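Ticket 784: Right hand won't let go of objects in the kitchen sim
Project: Kindstead
Component: grasp controller / contact settings
Opened by: Jamila Weerasinghe
Status: fix in review

Okay, opening this properly because I've been complaining about it in chat for days and Shabani told me to write it down like a grown-up.

I'm running the two-arm kitchen task in Sang, build 228, with the stock black hands. The right hand picks an object up fine, carries it to the cutting board fine, and then when the policy sends the open command the fingers just stay shut. No error, no warning. The log says the hand is open! The joint readout says it's closed! They sit there disagreeing until the episode times out.

First thing I tried was the obvious stuff. Restarted the sim, cleared the cached meshes, rolled my config back to whatever Atieno had checked in. Same thing. Then I ran a batch of 100 episodes overnight with the same seed list we used before the upgrade, and the stuck hand showed up often enough that I stopped blaming my laptop. On build 209 that same seed list runs clean.

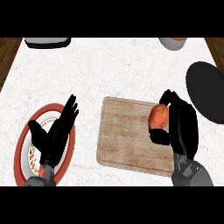

My guess at first was friction, and I lost most of an afternoon to it. I turned the fingertip friction way down, which made the hand drop things on the way over (great) but did nothing for the times it got stuck. So then I started looking at where the hand is when it jams. It's holding the red-orange fruit right over the right part of the board, with the thumb curled in underneath, and the thumb is the part I should have been staring at all along. When I turned on the contact overlay, the thumb link was reporting contact with the fruit and with the board in the same step. The left hand, hanging open over the plate, never has this trouble in any of my runs.

Update, 4:40 pm. Hubert Bühler had a look and asked whether the release logic waits for contact force to drop before it moves the fingers. It does! That went in with 228, it's a one-line note in the changes and I skimmed right past it. So the hand wants to open, sees force on the thumb, decides it's still placing the object, and holds on. Meanwhile the state flag flips to "open" the moment the command arrives, which explains the log.

Tried next:
Raised the release height a little. Helps, but now the fruit drops and sometimes rolls off the board.
Turned off the force wait completely. Hand opens every time, though I don't love it. Pendo Mwakyusa pointed out that we share this controller with the real arms at Orkholm, and over there the wait is what keeps a finger from shoving against a hard surface. Fair point, I put it back.
Ignored board contact on the thumb link only, sim side. This is the one that works for me so far.

Reran the overnight batch with that last change and got no stuck hands. I'd still like somebody else to run it on their machine before we call it done — mine has a patched physics library from the Gresimer work and I don't fully trust it.

Separate from all that, the state flag is plain wrong and it worries me more than the jam does. If the log says open while the hand is closed, anybody reaching in next to the real arms is going to believe the log. I've split that out and marked it as safety, assigned to Atieno Makokha. Please don't run build 228 on hardware until it's closed.

Shabani, the patch is on my branch, config file only. Can you try it with the original seed list and paste the contact output for the thumb link here?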